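Brodance Roof Bars and Cargo Box for Wagons and Small SUVs

May 23, 2021
By the Lakico parts desk

If you've been holding off on a roof box because the last one you owned howled all the way down the interstate, take a look at this one. The Brodance is a bar-and-box set for wagons, hatchbacks and small SUVs, and we've been excited about it ever since the first set went up on our own shop wagon in December. It has stayed up there through road salt, two ski trips and a move across town, and we still like it a lot!

The set comes as two crossbars, four feet, the box itself and a bag of hardware that is (finally) sorted by step. The bars have a flattened, wing-like profile with a rubber strip along the top. Cut the strip to fit between the clamps and the bars stay very quiet, even in a crosswind. Leave it off and you will hear a whistle, so please don't toss it out with the packaging.

What fits what

The feet come in 3 versions, and picking the right one matters more than anything else on this page. Version A clamps to raised side rails, the kind you can slide your hand under. Version B is for flush rails, which sit tight against the roof with no gap. Version C is for bare roofs and hooks into the door frame with a padded steel clip.

Version C needs a fit kit made for your car's door frame, and the kit is sold separately. Send us the make, model, year and number of doors and we'll match it for you. Two-door cars are trickier because the rear bar has no door opening to grab, and on some of them we will tell you to skip the box altogether. Cars with a glass roof are usually fine with A or B. Check your owner's manual before ordering C for one of those, though, as several carmakers rule out door-frame clips on glass roofs.

Putting it on

Plan on some 60 minutes the first time. After that it goes much faster, and taking the box off while leaving the bars in place is a quick job for two people. The box isn't terribly heavy, but it is long and awkward, and one person trying to swing it over a freshly washed roof is how scratches happen.

Set the front bar first, measure from the top of the windshield on both sides, and snug the feet down evenly, going back and forth from left to right. Then set the rear bar to the spacing on your fit sheet. The box rides on sliding clamps made by Gondier, and these are our favorite part of the whole kit. You turn a knob from inside the box until it clicks, and the click means it's tight. No wing nuts, no loose washers rolling down the driveway!

Before you load anything, open the tailgate slowly with someone watching. On shorter cars the gate can touch the back of the box, and sliding the box forward one notch will usually clear it. Check the clamps again after your first short drive.

Living with it

The lid opens from both sides, so you can load from the curb wherever you park. Both sides lock with the same key, and the key won't come out unless the lid is fully latched. It's a small thing, but we've all driven off wondering.

Skis and poles go in diagonally. Duffel bags fit better than hard suitcases, and a folded stroller goes in if you take the wheels off. Keep the heavy stuff low and between the bars, with sleeping bags and jackets at the ends. The limit printed inside the lid is for the box alone. Your car has its own roof limit, and the bars, the box and everything in it count toward that number – go with whichever is lower.
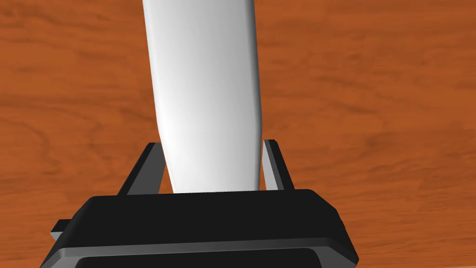
Can I leave the box on all year?

You can, but we'd take it off when you aren't using it. Your gas mileage drops with a box on the roof, empty or full, and the lid seal lasts longer out of the sun. The bars can stay on if you like, although they'll add a bit of drag too.

For storage, stand the box on its long side against a garage wall or hang it from a pair of wide straps. Don't stack things on the lid. Wash it with plain car soap and wipe the seal with a rubber care product once a season. Skip anything with solvent in it.

Spares and extras

We keep rubber strips, keys, lid struts and the Gondier clamps in stock, and we can match a replacement lock to the number stamped on your old key. The Zaugg liner mat is worth a look if you carry wet boots. It has a raised edge and lifts out in one piece for rinsing. Zaugg also makes a short step that hooks over the tire, very handy if your car is tall or you aren't.

The box and bars carry a 3 year warranty against defects in parts and workmanship. Keep your receipt and the fit sheet together in the glove box, as we'll ask for both if you need to send something back.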